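I finished the Hokdale loop in November, which makes 13 months since I started keeping a walking log. The log now stands at 1,178 miles. Most of those were short ones before work, out past the feed store and back by seven.

Kirsten Gosselin walked the last stretch with me. She had new boots and regretted them by the second gate. We stopped at Odera for soup — lentil, too salty — and got back to the car after dark.

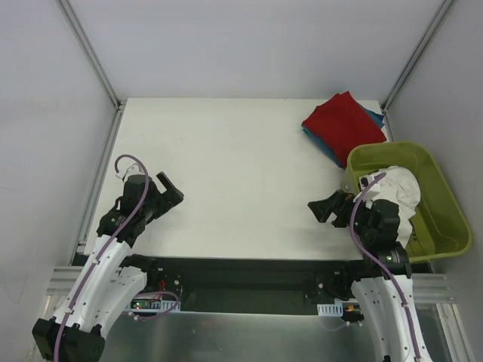
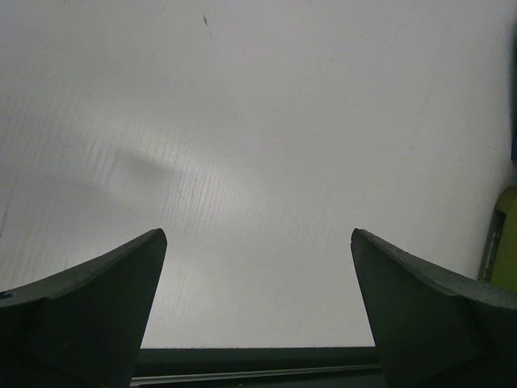 Two from the same place, November.

My knee is better than it was in spring. I quit the long downhill on the east side and take the road there, even though it adds almost 12 minutes. Pendo says poles would fix it. I borrowed hers twice and kept tripping on them.

For next year I want to do the river path in sections. The whole thing is longer than I can manage in one go, and the bus only runs along the lower half. Tatu Minja has a map from before the bridge closed, so I need to find out where people cross these days. If you've walked it recently, leave a comment. I also need new socks.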